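How a Morris Dance Works

Morris dancing is a folk dance from England. A team is called a side. Many sides have six dancers, who stand in 2 lines and face each other.

Each dancer wears bells on pads tied below the knee. The bells sound when the foot lands, so the audience can hear the step as well as see it. In some dances each person holds a handkerchief in each hand.

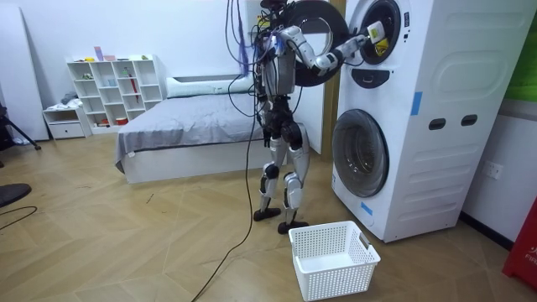
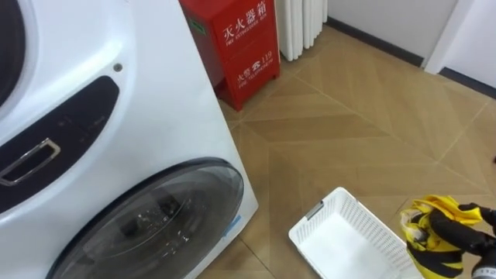
Handkerchiefs make arm movements easier to see from a distance. The cloth follows the hand, a little behind it, and opens out at the top of the swing. Cotton is the usual material. It must be clean, and a white front-loading washing machine with a round door will do the job. Bell pads do not go in the wash.

The Windmont side, taught by Sibusiso Magagula, has 52 handkerchiefs and 300 bells. Its next practice is in October. Beginners start with the single step.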